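作業場の手入れと段取り　デスクトップ機の部品交換をアームに手伝わせる

2021年1月19日　更新

中古のデスクトップ機をまとめて整備していると、メモリの抜き差しとCPUの載せ替えが続きます。一台なら手でやったほうが早い作業ですが、同じ型が何台も並ぶと指先が疲れ、終わりのほうで雑になります。去年の8月から、Tosportの貸出サービスで卓上アームの一式を借りて使っています。今回はその使い方と、借りる前に知っておくとよいことをまとめます。

一式の中身は、アーム本体と黒いグリッパー、手首につけるカメラ、制御ソフトのJirkora、それに部品を置くトレーとプレートのデータです。トレーのデータはJullicoという別の業者が作っていて、3Dプリンターがあれば自分で出力できます。プリンターがない人は、出力済みのものを追加料金で送ってもらえます。作業台は付属しません。

まずトレーの話から始めます。アームの調整に時間をかける人が多いのですが、先に手をつけるべきなのは部品の置き場所です。CPUを机にじかに置くと、グリッパーの指が横から入れません。四角いくぼみのあるトレーに置けば位置が毎回そろい、縁が当たりになるので向きもずれにくくなります。くぼみの寸法はCPUの外形より少しだけ大きくします。きつすぎると持ち上げるときに引っかかり、ゆるすぎると中で回ります。 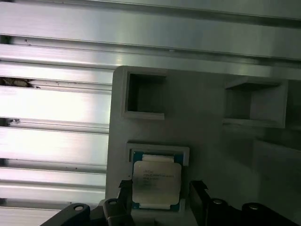

第26号　台所と作業場のメモ

トレーを出力したら、くぼみの内側をひととおり指でなぞってください。積層の糸やバリが残っていると、CPUが傾いて座ります。細かいやすりで軽く落とし、粉は刷毛で払います。息で吹くと細かい粉が隅に残ります。掃除機で吸うときは、部品を全部どけてからにします。

トレーの色は明るい灰色がおすすめです。白だと照明が強いときに縁が飛んで、カメラがくぼみの位置を拾いにくくなりました。黒も試しましたが、今度はグリッパーの黒と紛れてしまい、画面で確認するのがつらくなります。灰色の安いフィラメントで十分です。

アルミのフレームにトレーを取りつける場合は、フレームの反射にも気をつけます。溝つきのアルミ材は光をよく返すので、照明を真上から当てると明るい筋ができます。照明を少し横へずらすか、薄い紙を一枚かませると落ち着きます。溝にたまったほこりは、綿棒を寝かせて端から端まで動かすと取れます。週に一度、ほかの掃除のついでで足ります。

グリッパーの指先は消耗品と考えておきます。先が斜めになっている指は角から減っていくので、使い始める前に左右の先端を見比べてください。減り方が左右で違うと、つまんだときに部品が傾きます。Tosportでは替えの指を6組まとめて送ってくれますが、私はまだ一度しか交換していません。指の根元のねじも緩みます。ドライバーを当てて確かめる程度でよく、力まかせに締めるとあとで外せなくなります。

次に本体の置き方です。ケースは側板を外し、横に寝かせて中を上に向けます。アームは上から下りてくるので、立てたままでは届きません。寝かせたら、ケースを手で軽く押してみて、がたつかないか確かめます。ゴム足が片側だけ残っているとわずかに傾き、メモリを押し込むときに効いてきます。残った足をはがすか、反対側に同じ厚みのゴムを敷きます。

台は、すのこ状の白い板を使うと楽です。すき間に固定具を差せますし、落としたねじも白の上なら見つけやすい。ただし小さなねじはすき間から下へ落ちるので、台の下に浅い箱か布を置いておきます。私は古いバットを入れています。

ケースの左側には、外したメモリや差す前のメモリを立てておくプレートを置きます。右側に置いてもかまいませんが、うちで扱う型は右のほうに電源の線が集まっていて、アームの通り道をそちらに作りたくありません。プレートとケースの間は、手のひらが入るくらい空けておきます。何かあったときに手で部品を取れる余地がないと、いちいちアームを退避させることになります。

線のまとめ方も先に決めておきます。電源の色つきの線やSATAの線は、基板の上に垂れてこないように寄せます。結束バンドで締めるとあとで切る手間が増えるので、面ファスナーの帯を使います。園芸用のビニールタイも使えますが、中に針金が入っているものは基板のそばでは避けてください。アームの側の線も同じで、関節が一番伸びた姿勢と一番曲がった姿勢の両方で余りを見ます。片方の姿勢だけで束ねると、もう一方で突っ張ります。

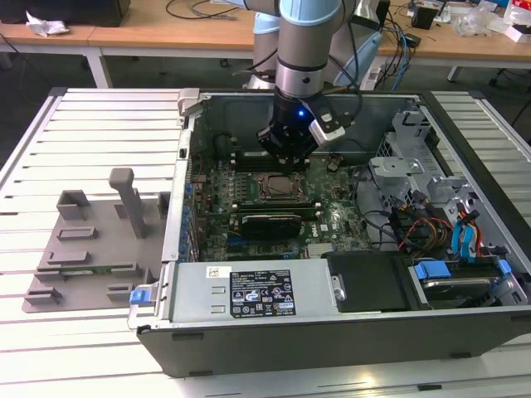

メモリの抜き差しでは、両端の留め具を先に手で開いておくのが無難です。Jirkoraには留め具を指先で押す動作も入っています。うちで試したかぎり、古い機械の固くなった留め具では途中で止まることがありました。止まること自体は悪くありません。無理に押し切るよりずっとましです。止まったときは力の設定を上げる前に、留め具にほこりが詰まっていないかを見ます。

差すときは、切り欠きの向きを必ず人が確認します。プレートに立てる段階で向きをそろえておけば、そのあとは同じ動作の繰り返しになります。プレートの端に油性ペンで印をつけておくと、途中で電話に出ても迷いません。印は切り欠きの側につけると決めて、変えないことです。

力の設定は画面の目盛りで変えます。目盛りの最大は100で、届いたときの値はかなり低めになっています。最初はそのまま使い、差さりきらないときだけ少しずつ上げてください。一気に上げると基板がたわみます。ケースの下に空間がある型では、基板の裏の支えがどこにあるかも調べておきます。

CPUのほうは、クーラーを外し、古いグリスを拭き取るところまで手作業で済ませます。グリスが残ったままつまむと、指先にもトレーにもつき、次の部品にまで移ります。無水アルコールを含ませた不織布で中央から外へ拭き、最後に乾いた布で仕上げます。ティッシュは繊維が残るので、机を拭くだけにしています。

ソケットの金具は、開けるのも閉めるのも手でやっています。説明書には自動で扱う手順も載っていますが、金具の固さが型によって違い、設定を詰めるより手のほうが早いと感じました。アームにはトレーからソケットまでの運びだけを任せます。置いたあとは、金具を閉める前に斜めから覗いて浮きがないか見ます。浮いていたら上から押さず、いったん外してやり直します。

静電気の対策は手でやるときと同じです。リストバンドをつけ、作業前にケースの金属部分に触れます。アームを使っているあいだは自分が部品に触らないので、つい忘れます。しかしトレーに並べるのも、向きを直すのも人の手です。冬は部屋の湿度も見てください。乾いた日は化繊の上着を脱いでから始めます。

電源ユニットについても触れておきます。コンセントを抜いてから電源ボタンを何秒か押し、残った電気を逃がしてから始めます。電源ユニットのふたは開けません。表示ラベルは型番の控えに使うので、布で拭くときもアルコールはつけないでください。印刷がにじんで読めなくなったものが一台ありました。

動かす前の確認は次の順でやっています。

・コンセントが抜けているか
・ケースががたつかないか
・線がスロットやソケットにかかっていないか
・プレートの部品の向きがそろっているか
・非常停止のボタンに手が届くか

慣れると飛ばしたくなりますが、二つ目は台車を動かしただけで変わります。ケースを入れ替えるたびに見てください。

位置合わせは、アームをスロットの少し上で止め、そこで画面と実物の両方を見て直します。横から見るカメラがあると高さがわかりやすくなります。手首のカメラだけだと真上に近い絵になり、あとどれくらい下ろせばよいのかがつかめません。Tosportの基本の一式には横のカメラが入っていないので、申し込みのときに追加しておくとよいでしょう。三脚で立ててもよいのですが、足を引っかけるとまた合わせ直しになります。私は棚の柱に留めています。

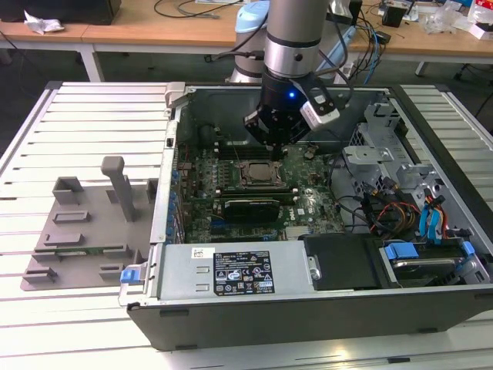 メモリスロット付近まで下ろしたグリッパー。左はプレート

合わせた位置はケースの型ごとに名前をつけて保存します。型番だけだと、同じ型番で基板の違う機械が来たときに困ります。型番のあとに基板の版を足しておくと探しやすくなります。保存した位置も、台を動かしたら信用しないこと。一度低い速度で空のまま動かして、ずれを見てから使います。

記録の取り方にはHsueh式の作業票を使っています。Hsuehは作業票や棚札の用紙を出しているところで、欄が少なく、手袋のままでも書けます。機械ごとに、外した部品、差した部品、止まった箇所を書きます。止まった箇所を書いておくと、同じ型が次に来たときに先に手当てができます。うちの作業票は今日の分で211枚になりました。見返してみると、止まった原因の多くは線の寄せ方と部品の傾きで、アームそのものの不調は少ないほうです。

貸出サービスとしての使い勝手も書いておきます。届いた箱はかなり大きく、玄関から作業場まで通るかどうか、先に測ってください。組み立ては説明書どおりで難しくありませんが、アームの土台を台に固定する工具は自分で用意します。問い合わせの返事は早いときと遅いときがあります。写真を添えると話が早く進みました。返却のときは元の緩衝材が要るので、箱ごと取っておきます。場所をとるのが難点です。

料金は借りる期間で変わります。短い期間で借りると割高で、しかも最初の何日かは調整に使ってしまいます。借りるなら、扱う機械がそろってから申し込むのがよいと思います。部品の型がばらばらで一台ずつしかない場合は、借りても元は取れません。同じ型が続けて入ってくる作業場に向いています。

音は静かなほうです。夜に使っても隣から何か言われたことはありません。ただ、動いているあいだは離れないようにしています。ラジオを聞きながらの作業にはちょうどよいのですが、台所で湯を沸かしながらというのはやめました。

片づけは、アームを退避の姿勢にしてから電源を切り、グリッパーの指を乾いた布で拭いて終わりです。トレーは中性洗剤で洗えます。熱い湯は出力品が反るので使いません。よく水を切り、平らなところで乾かします。立てかけて乾かしたものが一枚反ってしまい、今は輪ゴム入れにしています。

次号では、外したメモリの保管袋と、袋に貼るラベルの書き方を取り上げます。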